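## 5.3 The slider bag failures

I'll admit I expected the slider bags to be the easy part. The policy had been trained on 2000 demonstrations across the whole set of household tasks, and the slider subset was the one Zahira Sitompul and I had fussed over the most (we threw out anything where the operator hesitated at the grasp). So when the Cellitz arm started pinching thin air on bag after bag, my first guess was a loose finger, and I lost most of a morning checking screws that were perfectly tight.

The fault was in the depth stream. Clear film on a pale table gives our wrist sensor almost nothing to hold on to, and when it can't find a surface it fills the hole with a value borrowed from nearby pixels. Most of the time the borrowed value is the tabletop, and that's fine – the fingers come down a little low and the compliance in the wrist takes care of it. Glare is another story. A bright reflection on the film came back as a point well above the table, and the planner took that point as the top of the bag. The fingers closed up there, on nothing, and the arm went off to do its opening motion as if it were holding the slider.

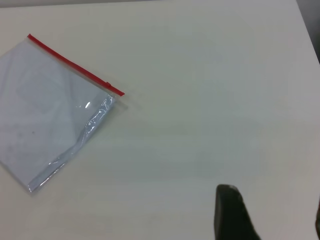

What bothered me more was that the arm reported success. Our grasp check looks at motor current, and Vorus, the control layer we run on, had its threshold set low so it could register thin plastic at all. Set that low, it also registered the fingers pressing on each other. Of the 97 slider trials in this block, the log called every single one a good grasp, and we only caught it when Chie Tamura sat down with the video and started marking them by hand.

Then came the stop. On one of the later trials the borrowed depth went the other way, below the table, and the arm pushed down until the force limit tripped at 90 N. That limit did its job, and I'm very glad we had kept it in a separate circuit from Vorus! The left finger pad had to be replaced and the table has a dent I still find with my elbow. Gangadharan Sastry wrote it up as a safety event, and I agree with him, even with everyone outside the fence at the time.

We made two changes before running the block again. First, any depth pixel that the sensor has filled in is now masked, and if the grasp point falls inside the mask, the planner uses the fixed table height we measure at startup. Second, the current check has to agree with finger width: fingers closed all the way count as a miss, whatever the motors say. Film is thin enough that this second rule also rejects a few real grasps, so we let the arm give a small tug and check again before it gives up.

I should say that neither change touches the policy itself. I'd still like to retrain with the masked depth as an input, but that's a bigger job and the numbers in Section 6 don't include it.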